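Evening, kettle on, feet up at last.

I meant to write only a line or two tonight, but it has been such a full day and I know I'll forget it all if I don't get some of it down (December always goes by in a blur). I was in by 8 and stayed far longer than I'd planned, mostly in the big office with the long ceiling lights, which I've grown fond of even though they make everyone look a bit tired by four o'clock.

So much of the day went by in small things, the yellow piece and the tan curved one, and the white cabinet like a microwave with its round plate inside. I like a microwave door standing open, it always makes me think of Grandma's kitchen and the soup we were forever forgetting in there.

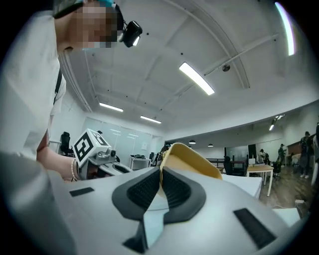
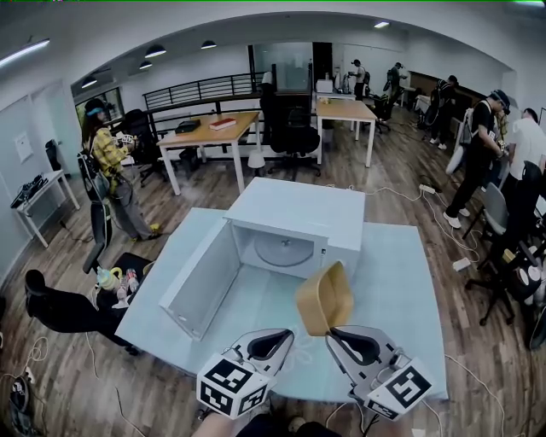 Liliana rang at lunch to ask if I still wanted her old dinner plates, all 29 of them, and of course I said yes before thinking where on earth they'd go! The cupboard over the sink is full, and the one beside it has that shelf Ermanno promised to fix in the spring. I suppose I could finally part with the chipped mugs from Fendham, though we bought those on our very first trip and I do still use the blue one.

Walked home the long way past Tresolano for bread and came back with bread, olives and a cake, which was lovely of me. Must call Pierina tomorrow about supper, and look for the big tablecloth.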